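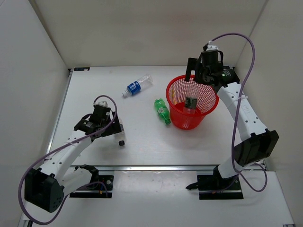
Teaching by Demonstration: Bottle Collection

Gallery

The Sturnament project at the Randarell Institute studies how a pair of robot arms can be shown a household task by a person, without the task first being written out as a program. An operator moves two hand-held leader arms at a separate desk, and the arms at the work surface follow. The joint positions and the camera view are stored together, and the stored demonstrations are later used to train a control model.

The gallery presents the bottle collection task, in which plastic bottles lying on the table are to be placed in a basket. The work is led by Rūta Jaunzems and was carried out in February at the institute's Butkienė building.

The task

One bottle stands nearly upright in the red basket, and three others lie outside it on the white surface. The operator is asked to bring every bottle into the basket, using whichever arm is better placed. The order is left to the operator, so that the recorded set includes more than one way of completing the work.

The bottles

The loose bottles differ in label and in the direction they point. The green one lies close beside the basket, while the one with the bright blue label is the furthest back. Clear plastic is difficult for many vision systems, and transparent bottles were included in the set for that reason. Positions are changed between demonstrations according to a printed list of 194 starting layouts.

The left arm

The left gripper is at the bottle with the black cap and hides most of its upper end. Operators are instructed to approach a lying bottle slowly and to close the fingers only when they are satisfied with the alignment. An attempt that misses is kept in the record if the operator corrects it without outside help.

The right arm

The right gripper is above the rear of the basket, with the tip of one finger over the far rim. Both arms can reach this area, and new operators spend their first session practising there at reduced speed.

The recordings

The present collection holds 1,221 demonstrations by nine operators. Each was reviewed by a second member of staff before being accepted. A further 500 are planned with a deeper basket and a wider range of bottle shapes.

Visits and enquiries

Teachers and research groups may observe a recording session on Friday afternoons by prior arrangement with the institute's reception. Visitors who wish to try the leader arms should mention this when booking, as a short safety briefing is required. Requests to use the demonstrations in teaching or research should be addressed in writing to Rūta Jaunzems, Sturnament project, Randarell Institute.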